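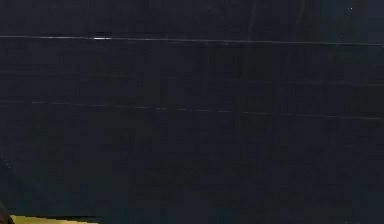

Search this forum
Enter keywords
Advanced search
Print this page
E-mail this page

Delska Building Residents' Association: Member Forum
Topic: Proposed change to quiet hours and the music room schedule

ncullinane (Board Secretary)
Posted May 11, 2018
Members are advised that the Board has received a written request to amend Section 5 of the House Rules. The present rule permits the playing of musical instruments in apartments until 9 in the evening. The request asks that the limit be moved to 8, and that any resident who wishes to play later be directed to the music room on the lower level. Comments may be entered in this topic until the Board next meets. Please state your floor but do not give your apartment number.

Noreen Cullinane

gwion.samuel
Fourth floor. I submitted the request and wish to set out the grounds for it. The rule was written when the building had solid floors throughout. After the renovation by Manninen, the floors on the upper levels were replaced, and sound now travels between apartments more than it did. My household includes a child who goes to bed at 8. I have no complaint against any particular neighbor.

saarinen_s
Third floor. I must oppose the change. I teach piano and practice in the evening, after my students have left. The music room does not meet my needs in its present state. The upright there was last tuned in January, and two of its keys do not return when pressed. I reported this on the sheet by the door and have had no reply. It is not reasonable to send residents to a room that the Association does not keep in working order.

b.belay
Second floor. I would ask the Board to consider the two matters separately. Whether the piano is repaired has no bearing on what hour is suitable for quiet. I support Mr. Samuel's request in part. Half past 8 would be acceptable to my family.

saarinen_s
With respect to Mr. Belay, the matters cannot be separated. The request itself names the music room as the alternative. If the alternative is not usable, the effect of the rule is that no one may play after 8 at all.

gwion.samuel
I accept Ms. Saarinen's point about the piano and would support the expense of repairing it. I do not accept that the rule should wait for it. Violin and guitar players can use the room today.

anurmi
Fifth floor. For the information of members, I obtained a price from Flerano, the firm that serviced the piano before. They quoted $600 for the two keys, a full tuning, and replacement of the worn felts. A tuning alone would be $65 if done during a visit they are already making to the area. The quotation has been placed in the Board's mailbox.

I would also correct one statement above. The floors on my level were not replaced by Manninen. Only the hall covering was changed. I hear my neighbors now exactly as I did before the work.

Arvo Nurmi

gwion.samuel
The fifth floor may differ. On the fourth floor the apartment floors were replaced, and I have the notice that was sent to residents at the time.

eva_thirdfloor
Third floor. I live next to Ms. Saarinen and have never been disturbed. I am more often disturbed by television sets, to which Section 5 does not apply. If the rule is to be opened, it should be rewritten to cover all sound and not only instruments.

b.belay
I would not support that. A rule on television sets could not be enforced, and it would lead to disputes at every meeting.

eva_thirdfloor
The same may be said of the present rule.

ncullinane (Board Secretary)
The Board thanks members for their comments. The following is noted for the agenda.

The Board will take up the hour and the music room as separate items, with the music room first. Mr. Nurmi's quotation has been received. Under the bylaws, an expense of this size requires a second quotation, and any member who knows of a qualified firm is asked to send the name to this office. The suggestion concerning television sets falls outside the request as filed and must be submitted in writing if it is to be considered.

Ms. Saarinen's report on the door sheet was not forwarded to the Board. The sheet will be collected weekly from now on.

The present rule remains in force until a vote is taken.

saarinen_s
Thank you. I will send the name of the tuner who looks after my own piano. Could the Secretary confirm whether members may speak at the meeting or only listen?

ncullinane (Board Secretary)
Members may speak for up to five minutes on each item. Please sign the list at the entrance before the meeting is called to order.

Print this page
E-mail this page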